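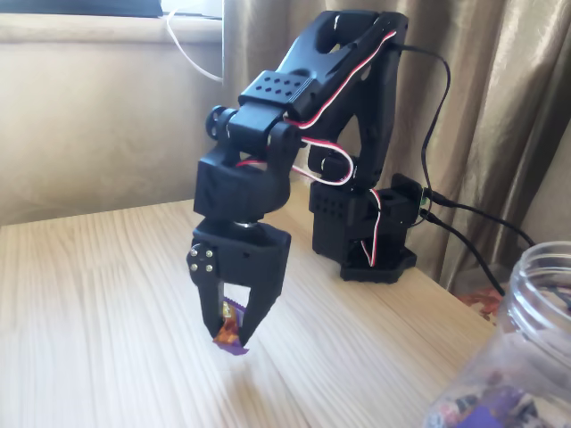 Gripper closed on a wrapped sweet, jar to the right.

Workshop > Arm kits > Peltar desktop arm > First pick and place

We use cookies to remember your reading settings. Accept / Manage choices

Teaching the Peltar arm to put sweets in a jar

By Kenza Radwan

If you have built your Peltar kit and it can wave at you, well done, that's the fiddly part over! Now for the bit I'd been looking forward to since I opened the box: getting it to pick something up and put it down somewhere useful. I chose wrapped sweets and a clear plastic jar. Sweets are light, they don't roll far, and the twisted or flared ends of the wrapper give the fingers a bit extra to catch on.

This page assumes the arm is assembled, the joints have been centred and the Kimaro control program can see every servo. If one of them is missing from the list, go back to the wiring page first.

What you need

The arm and its power supply
A computer with Kimaro installed (I'm on the September release)
A wide-necked jar with the lid off
A handful of wrapped sweets, all the same sort to begin with
Masking tape and a pencil

Setting up the table

Put the arm near the back edge of the table so it has plenty of room to reach forward. The foot plate is wide and the arm stays put at low speed, but clamp it if you mean to go faster. Run the power and data cables off to one side and let them hang down past the table. The first time I did this I had them across the front, and the gripper collected one on its way home.

Check the servo wires as well. You want a loose loop wherever they cross a joint. Bend the elbow by hand with the power off, right to both ends of its travel, and watch whether anything goes tight. Mine did, so I pulled a little more wire through and tried again.

Now tape a small cross where the sweet will sit, and draw round the bottom of the jar on another piece of tape. Everything that follows depends on the sweet and the jar going back to the same places.

Recording the positions

Kimaro stores a move as a list of poses. Switch to Teach, support the arm with one hand (it goes limp the moment you click!) and move it to each of these in turn, pressing Save at every stop:

1. Home, with the arm folded back and the gripper open.
2. Above the sweet, fingers pointing straight down, a good hand's width up.
3. Down at the sweet, fingers either side of it, tips just clear of the table.
4. Same place, gripper closed.
5. Back up to the height of pose 2.
6. Over the mouth of the jar, high enough to clear the rim.
7. Same place, gripper open.

Don't be tempted to skip pose 5. I did, and the arm took the shortest path to the jar, dragging the sweet along the table and knocking the jar clean over.

Getting the grip right

This took me most of an evening and I enjoyed all of it. One finger of the gripper is a straight slotted bar and the other swings in to meet it, so the sweet gets nudged sideways as the gap closes. Place the sweet close to the straight finger and it hardly shifts.

The grip value in Kimaro runs from nothing up to 3078. My first guess was 3000, and the servo buzzed crossly and got warm. I worked down from there and ended up at 817 for a hard sweet in a smooth wrapper. Softer toffees want less. Go by ear: a short whirr and then quiet is what you're after, and a steady hum means it's still squeezing.

If the sweet slips out on the way up, try lowering pose 3 slightly before you add more grip. Mattes Buschmann, who tested the same kit for our Zilard page, stuck thin strips of rubber inside the fingers. I tried it and it does help, though the bare fingers are fine for this job.

Running it

Set the speed to 2, keep a hand near the power switch and press Play. Watch the lift most closely, then the swing across to the jar. If both look calm, put a fresh sweet on the cross and let it go again. Once it works at 2 you can creep the speed up, but the arm starts to wobble when it stops, so add a short pause over the jar before the gripper opens.

What I think of the kit so far

I'm really taken with it. The joints are easy to get at, teaching by hand is great fun, and my nephew had his own sequence going before tea. There are niggles - the manual says almost nothing about grip values, and the small screws on the gripper's servo horn need checking after a long session. I'd also like a better way to edit one pose without saving the whole list again. The Briltex arm does that nicely, but its gripper is clumsier with small things.

Next I want to try mixed sweets, and then sorting by colour with a webcam.

Back to top | Contact the workshop | © Kenza Radwan, all rights reserved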